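Sobre a Komard

A Komard desenvolve software de controle e planejamento para células com braços robóticos. Não fabricamos hardware. Entregamos bibliotecas, serviços de execução e ferramentas de diagnóstico que rodam no computador da célula, sem dependência de nuvem.

O produto principal é o Tavora, um planejador de movimento para dois manipuladores com espaço de trabalho compartilhado. O Tavora trata o par como um único sistema cinemático, verifica colisões entre elos e garras a cada replanejamento e publica trajetórias sincronizadas para os dois controladores. Cabos e suportes de garra entram no modelo de colisão como volumes configuráveis.
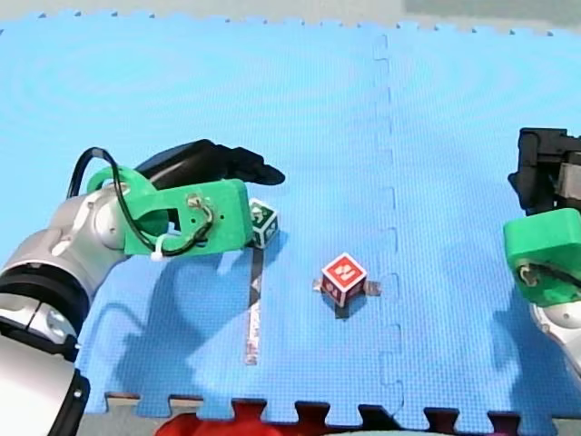
Evaristo Villaseñor

Coordeno a equipe de percepção e planejamento. Boa parte dos nossos testes de preensão usa blocos de brinquedo com letras sobre um tapete de espuma azul. As faces marcadas ajudam a estimar a orientação do objeto; a sombra do braço sobre o tapete é um caso difícil para a segmentação, e por isso faz parte do conjunto de regressão. Cada versão do Tavora passa por 900 execuções antes da publicação.

A estimativa de pose fica no módulo Robles, distribuído à parte. Ele recebe imagens calibradas e devolve pose, covariância e uma lista ordenada de candidatos de preensão. Quando a covariância excede o limite definido pelo integrador, o planejador solicita nova observação e mantém os braços em posição segura.

Somos sete pessoas: três em planejamento, duas em percepção e duas em ferramentas e suporte. As interfaces são em C++ e Python. Os registros de execução podem ser reproduzidos no visualizador Anbridge, incluído em todas as licenças.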